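Zarnasska Tabletop Cell: Setup and Maintenance Notes

Maintainer: Harsh Khurana
Applies to: Plollorau cell, two-handed configuration

Scope

This file accompanies the recordings made in the Plollorau cell. It sets out how the cell is prepared before a session and how it is looked after between sessions. Task definitions are held separately in the Kaushik folder.

Preparing the cell

The table is covered with the woven cloth and the folding screen is placed behind it, with one panel turned inwards on the right. The cloth should lie flat before any object is set down. Household objects are then laid out loosely towards the back half of the table, and both hands are brought to the front edge. Bottles may be placed upright or on their sides.

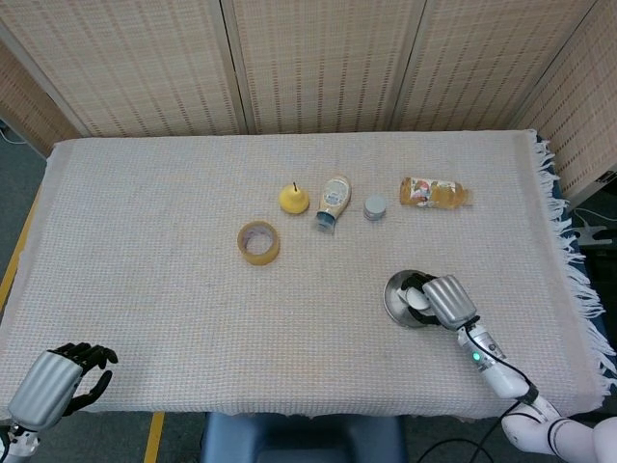 The operator allows 15 minutes for the arms to warm up before recording. Finger calibration is run with the Flaken utility, left hand first. A session may not begin while either hand reports a fault.

Routine care

Thumb pads are wiped after every session and inspected for wear. Pads are replaced after 2000 grasps, or sooner if metal items begin to slip. Cables along the forearms are checked by hand for slack at full reach – a cable that pulls tight must be re-routed before the arm is used again.

Known issues

Fault 147 (wrist encoder timeout) was recorded twice in September. Reseating the wrist connector cleared it on both occasions. If it returns, power down the arm and inform the maintainer.

Changes in version 2

Cloth fitting added to the preparation steps. Pad replacement interval revised.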